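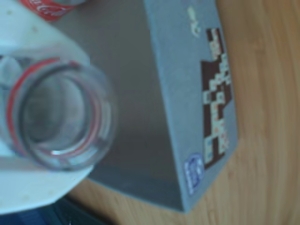

How often should the gripper on a tabletop arm be checked?

Inspect the fingers, screws and zip ties before the first run of the day, and carry out the full check below after every 1000 cycles or once a week, whichever comes first. At the Turon workshop the full check is done on Wednesday, before the arm is switched on.

Care of the Warholm Sorting Arm

Switch off the supply and wait for the arm to settle. Support the forearm with one hand while the power is off, as the joints do not hold their position.

Wipe the printed parts with a dry cloth. Solvents and hot water must not be used on them. Dust in the grid of the gripper pad may be removed with a soft paintbrush.

Tighten the servo screws by hand until they are snug. A power driver will strip the plastic. Screws that will not hold should be replaced with the next length up from the Netwood spares tray.
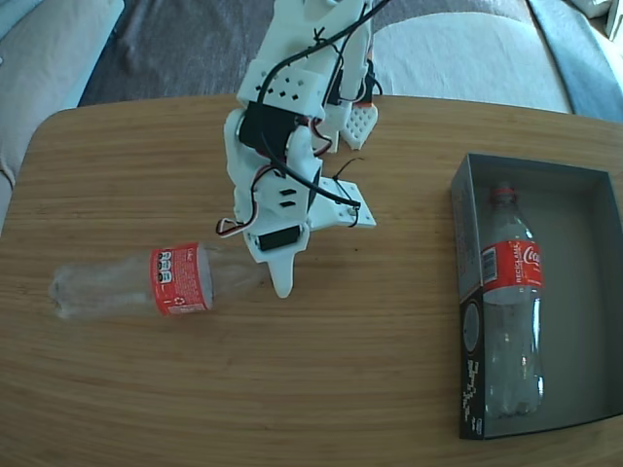
Cables should have enough slack for the arm to reach both ends of its travel. Move each joint slowly through its range and watch the loops. Replace any tie that has slipped, and trim the tail only after the range has been checked a second time.

Practice items for the pick-and-place test should be light. Empty plastic drink bottles with the caps on are suitable. The receiving box is placed 400 mm from the base and must not be moved during a test. A result of 66 good picks or more is accepted. If the result is lower, repeat the finger alignment before changing any setting in the Tikkanen control software.

Worn fingers are replaced in pairs. Record the cycle count in the log and return the old pair to the tray.

Last updated: October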